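About Monness

Monness is a supplier of reclaimed and new hardwood boards. We sell to furniture shops, cabinet makers and people who are building one table for their own kitchen. Our yard and office are in Plelside, next to the old Quezada rail siding, and we have been at that address from the start.

We began as a salvage business. The first boards we sold came out of a feed store that was being taken down on the edge of town. Barn beams and factory floors followed, and for several years that was all we handled. New lumber was added later, when customers kept asking for matching stock that salvage could not supply.

What we do

The yard holds 584 racks under cover. Boards are sorted by species, thickness and length, and each one has a tag with the price and the moisture reading from the day it was racked. You can walk the aisles and pull your own boards. Please put back what you don't want, flat side down.

We run two kilns. Most customers buy kiln-dried stock, but we keep air-dried walnut and oak for those who prefer it. We also plane, straight-line rip and cut to length. We do not build furniture, and we don't install floors. The office keeps a list of local shops that do both.

Finishes

In July we took over the Musance line of stains and oils, which had been mixed in Plelside for many years by another firm. The recipes are the same. The line has 337 shades on file, of which the twelve most popular are kept on the shelf and the rest are mixed to order. Allow two working days. 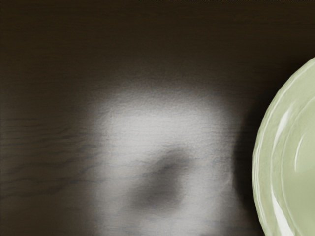 Dark brown wood with a wavy grain.

Ordering and delivery

Orders under 3,000 board feet can usually be loaded the same day. Larger orders need a deposit. We deliver within the county on our own truck and use a freight carrier for anything farther. Someone has to be at the address to sign.

The yard opens at 7:30 a.m. and the saws shut down at 4 p.m. The office stays open an hour after that for pickups and payments. Trade accounts are available to any registered business, and forms are at the front desk.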